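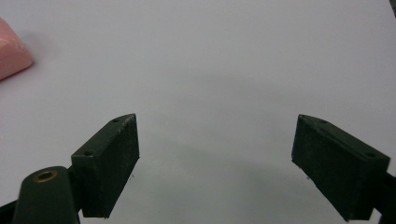 Blogging for Beginners – Notes for Session 9: Comments, Replies and Keeping a Conversation Going

Mon 20 April
Evening class, Onthorpe Adult Learning, with Nesrin Tatlı

We use cookies to remember your settings and to see which pages people visit. Accept all | Manage choices

Hello again, everyone, and welcome back. If you missed last session, the short version is that we all got a sidebar working (well, most of us, and Yavuz, I have your email and I will come over to your desk first thing). You don't need last session's work for tonight, so don't worry if your sidebar is still living at the bottom of the page.

Tonight is all about comments. I have been looking forward to this one since January, when Ilgın asked me why anybody would bother writing underneath somebody else's post. I gave her a rushed answer at the time and I have felt bad about it ever since, so these notes are partly my second try.

Why comments matter to a small blog

When you start out, your visitor numbers are going to be small. My first blog was about mending clothes, and for the whole first winter I had 2 regular readers, one of whom was my aunt. The other was a man named Hafþór Þorgeirsson who darned his own fishing socks and had strong opinions about wool. He left a comment on nearly everything I wrote, sometimes only a line, and I can tell you that I kept going that winter mostly so that I would have something to show him. I have since had a post that was read by 1000 people in a day, and it was very nice, but not one of them told me I was using the wrong needle!

So when you leave a comment on a small blog, please know that it gets read, probably more than once, and probably out loud to whoever is in the kitchen.

Leaving a good comment

Read the whole post first. I know this sounds like something you would say to a child, but I have done it myself – skimmed the top, asked a cheerful question, and then found the answer sitting in the very next paragraph.

Pick one thing and talk about that. "Great post!" is kind, and I would never tell you off for it, but it doesn't give the writer anything to answer. "I tried this with the thicker thread and it puckered, did yours?" gives them plenty. If you can't think of anything, say which bit you liked and leave it there.

Use the same name every time. Whether you go by your real name or something made up is entirely your business, and we talked about privacy in session 2, so look back at those notes if you're unsure. Just try to stick with one, so that people get to know you.

Don't paste in a link to your own blog unless it truly answers something. Most comment forms have a box for your web address, and your name will become a link all by itself. Curious people will click it. A link dropped into the comment can also send you straight to the spam folder, where you may sit for months.

Answering the comments you get

Try to answer everyone while your blog is still small. You won't always be able to, and there is no shame in a week going by, but a short "thank you, I hadn't thought of that" does a lot of good. If the comment form lets you reply directly underneath, do it that way, so the person gets a notice. If it doesn't, start with their name.

Now, the less pleasant side. Sooner or later you will get a rude one. My own habit is to close the lid, make tea, and look at it again after supper. If it has a fair point buried in it, I answer the fair point and leave the rest alone. If it hasn't, I delete it, and I don't announce that I've deleted it. It is your blog, you're allowed to sweep your own step.

Spam is a different thing and needn't upset you. It usually talks about nothing in particular, praises your "valuable informations" and has a link to something you never asked about. Mark it as spam instead of just deleting it, as the filter learns from that. I went on a trip to Desanby last year without checking mine and came home to 53 of them, every single one about roof tiles.

Settings to find before you go home

These are under Settings, then Discussion, on the class blog. Yours at home may have slightly different words for them.

Turn on "hold a comment until I approve it" for first-time visitors only. Once you've approved somebody, their later comments go straight up, which saves everyone a lot of waiting.

Turn on the email notice for new comments. If you'd like it to go to a different address, change it now and send yourself a test.

Decide whether older posts should close to comments. I leave mine open, but Nurhan Altıntaş, who teaches the Cuevas group, closes hers and says she gets far less junk that way. Try one and switch if it annoys you.

Practice for this week

Choose 2 blogs from the class list and leave a comment on each. Please pick at least one by somebody you haven't spoken to yet – the Ultbridge people joined us late and would be glad of the company. Then write a short post of your own that ends with a question you really want an answer to. "What do you think?" is a bit too wide. "What do you do with the half jar of paste that's left over?" is much better, and I would read every reply to that one.

If your comment doesn't show up right away, don't send it again and again. It is most likely waiting for approval. Give it a day and then ask the person nicely, or ask me.

Subscribe to our newsletter for class dates and new handouts. Enter your email address. You can unsubscribe at any time.

Next session we'll be resizing photos so your pages load faster. Bring a few of your own on a memory stick or your phone, and a charging cable if you have one, as the one in the classroom has gone missing again.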